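Flastadach open day – quick notes before I forget it all

Got there late, parking a nightmare, missed the welcome talk. Anyway. Flastadach had the doors open at the Sekircombe site on 3 November 2021 and I went along because the flyer said "household and shop-floor chores, live". My question going in was the same one my sister asks every Christmas. Can it do the dishes yet.

Short answer, no. Longer answer below.

Shop floor first. Big shed, roller door up, freezing. They had an arm picking cartons off a conveyor and stacking them on a pallet and it was very good at that. Same carton, same colour, same spot. Fredy Cabrera was running the demo and he told us it had done 1000 cartons that morning with 4 drops. Then someone up the front asked what happens if a carton is a bit squashed. Fredy squashed one. The arm had a go, got a corner, let go, tried again, then parked itself and put a light on. Fredy picked it up by hand. Fair play to him for showing us.

Next bay was a Krajčí parts feeder, bolts and washers mostly. Loud. Didn't catch much of the talk over it. The woman beside me used to do that job and said she didn't miss it.

Then sweeping. A floor machine from Welside, does the aisles overnight. Works, they've had it since February and the staff like it, but somebody has to walk the aisles first and pick up strapping and cable ties or it eats them. So that's a chore swapped for a smaller chore. I'd take that deal at home to be fair.

Sausage sizzle at noon. Onions underneath, as is proper.

Afternoon was the household side, which is what I came for. Smaller crowd, maybe the rain. Towel folding was on a video only, sped up, and when I asked how much it was sped up I got 6 times. So one towel is a fair chunk of your evening. Cup stacking they did live and it was fine with the plastic ones. Nobody offered to try a wine glass.

The bit I found most interesting was tidying a table. Sounds easy. You or I would clear one while talking on the phone. But the talk went through it bit by bit – is the thing rubbish or does it live there, which end do you grab, what's behind it that you'll knock over. Flowers in vases were the example they kept comming back to. Long stems, narrow neck, reach past one and you've clipped it. And anything flat. A brochure lying on a table has no edge to speak of, a person slides it to the side and pinches it, and they said getting fingers to do that reliably is still a slog.
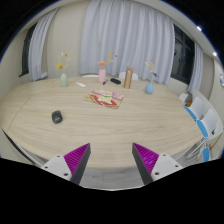
Gripper at the table. Mouse, brochure, and the vases along the back.

Asked when I could buy one that would do my kitchen table. Bit of a laugh, then a proper answer – one table, with things it has seen before, getting close. Any table in any house, they wouldn't put a year on it. They want 100 different homes worth of practice before they'd even start talking about a trial. I liked that they didnt oversell.

So where are we. Shop floor, yes, if you tidy up the job first so every box is the same. House, bits of it, slowly, with a person standing by. My sister will be doing her own dishes this Christmas.

Would go again. Wear a jumper, and park on the street behind, not out the front.

Recent posts
Sekircombe market, the good stalls and the other ones
Half a day at a bottling plant
Model railway show, wet weekend edition
What I took to the tip shop and what I brought home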